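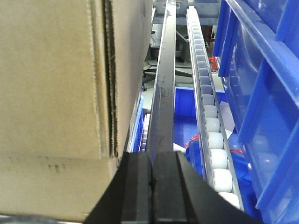 Combien de démos faut-il enregistrer avant de lancer un premier entraînement ?
Chez nous, 60 par tâche, et on regarde ensuite ce qui coince avant d'en refaire.

siiri_p
Je relance le sujet parce que je démarre la collecte sur un poste de picking, avec rails à rouleaux et bacs bleus. Pour l'instant je téléopère tout moi-même et je garde uniquement les prises propres. Vous faites pareil ?

Lukgate
Surtout pas ! J'ai fait ça en mai dernier, et mon modèle était perdu dès qu'il ratait une prise (il restait planté au-dessus du bac, pinces fermées, c'était assez triste à voir). Garde les rattrapages, ce sont eux qui apprennent quelque chose.

ikard
Pas d'accord avec Lukgate. Les rattrapages oui, mais les hésitations non. Si l'opérateur se balade dix secondes au-dessus des rouleaux parce qu'il ne voit pas la pièce, le modèle va se balader aussi. Moi je coupe sans pitié – quitte à perdre la moitié d'une session.

siiri_p
Aïe, des hésitations j'en ai plein. Avec la vue au poignet, entre le rail sombre, le carton à gauche et les reflets sur le plastique bleu, je me repère mal en profondeur. Sur mes 31 premiers épisodes, j'en jetterais bien 4.

Iulian Coman
Quatre sur 31, c'est très correct, ne te plains pas :) Par contre, est-ce que tu bouges les bacs et le carton entre deux épisodes ? Si le carton est toujours au même endroit, la politique finit par s'en servir comme repère, et le jour où quelqu'un le pousse, tout part de travers. On a perdu deux semaines là-dessus chez Prullis.

Lukgate
+1 pour le carton. Et change la lumière aussi, les bacs brillants c'est l'enfer.

ikard
Mouais, pour un premier jeu je laisserais tout fixe. On varie quand ça marche, sinon on ne sait plus d'où vient l'erreur.

siiri_p
Bon, je coupe la poire en deux : une série fixe, puis une série où je déplace le carton. Et je garde les prises ratées dans un dossier à part, on verra bien. Iulian, tu notais la position du carton à chaque épisode ou pas ?

Iulian Coman
Oui, un simple champ texte dans les métadonnées. Je te retrouve le format ce soir.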